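Reprise du travail à temps partiel après un an d'arrêt – vos aménagements ?

fildelo
Bonjour à tous. Spondylarthrite diagnostiquée l'an dernier, je reprends en septembre chez Nidico, au service planning. Le médecin du travail propose un mi-temps thérapeutique avec deux jours à la maison. Mon chef préférerait cinq matinées sur place. Je fais 65 km aller-retour et le matin est mon pire moment : avant 10 h je suis raide comme un piquet.
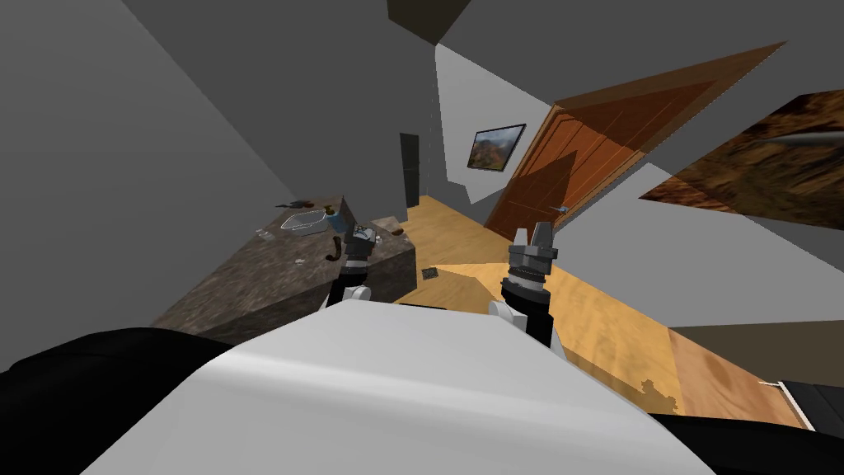 J'ai aussi demandé un siège adapté. Le devis Ikonen est à 800 euros et on me répond que ça attendra le budget de janvier. Est-ce que certains ont obtenu quelque chose avant la reprise ?

marronnier
Bonjour fildelo. Polyarthrite ici, reprise il y a trois ans. Demande que l'aménagement soit écrit dans l'avis du médecin du travail, siège compris. Chez moi ça a débloqué les choses en deux semaines. Tant que c'était oral, rien ne bougeait.

tom_bzh
Pas d'accord pour les deux jours à la maison. Je l'ai fait et j'ai déprimé au bout de deux mois. Tu sors d'un an seul chez toi, voir des collègues compte aussi. J'aurais pris les matinées, quitte à décaler l'horaire.

fildelo
Décaler, ils ne veulent pas, la réunion est à 8 h 30. Et le moral, je le surveille, j'ai une psychologue depuis le printemps.

marronnier
@tom_bzh ça dépend des gens. Moi le trajet me vidait, je rentrais et je pleurais dans la voiture. Les jours à la maison m'ont permis de tenir.

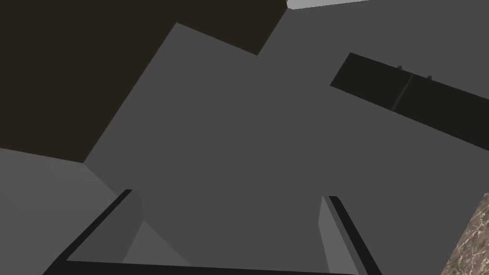

Pour le siège, j'avais pris un Guver d'occasion à 200 euros en attendant. Assise correcte, accoudoirs moyens. Essaie avant d'acheter.

tom_bzh
Je ne dis pas que c'est pareil pour tous. Je dis juste de prévoir un point au bout d'un mois – et de pouvoir changer de formule.

lisette_m
Je vous lis depuis longtemps. L'association Cukora tient une permanence téléphonique sur le retour à l'emploi, ils m'ont aidée à préparer mon rendez-vous. Il faut rappeler plusieurs fois, la ligne est souvent occupée.

fildelo
Merci à tous. J'appelle Cukora demain et je redemande un avis écrit. Pour le point au bout d'un mois, je vais le proposer au chef, ça le rassurera peut-être.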